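3.2 Printed work surfaces and the sorting of first-aid supplies

The second part of our study is concerned with the surface on which the supplies are sorted. In the literature on household storage the table is usually treated as a neutral ground, and its pattern is seldom reported. We believe this is a loss, as many home tables carry a print of some kind. For the Lillari setting we therefore chose a white tabletop with a soft pastel illustration, in which a ringed planet is the largest motif (Figure 2a).

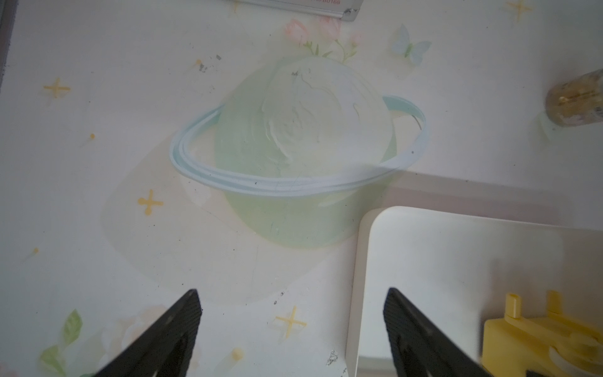 Small items of pale colour are the difficult ones. Mieke Vermeulen, who coded the material from the Brirkgate sessions, noted that such items were passed over more often on a patterned ground than on a plain one. From the 200 trials we kept 191 for analysis; the other nine were left out because the list of supplies was not complete. The marks of use on the surface were not cleaned between trials - a home table has them too.

The supplies were of the ordinary sort. The Lillari set includes a metal first-aid case with a handle and a red cross, a bandage box with red lettering, a small glass jar and containers of clear plastic (Figure 2b). The walls behind the table have a large floral paper, so the pattern continues above the level of the work.
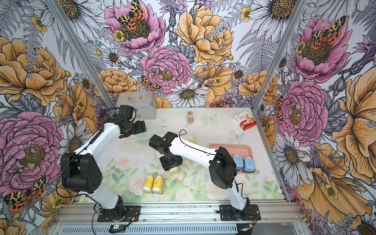

Clear plastic deserves a separate remark. A transparent dish takes the colour of what lies under it, and on white ground its edge is easily lost. Of the 12 coders who took part in September, 5 reported this difficulty without being asked. The case and the bandage box gave no such trouble. We return to the question of contrast in Section 4, where the Lillari results are compared with those from the plain Siqueira table.

Figure 2. The Lillari setting: (a) printed tabletop; (b) table with first-aid supplies.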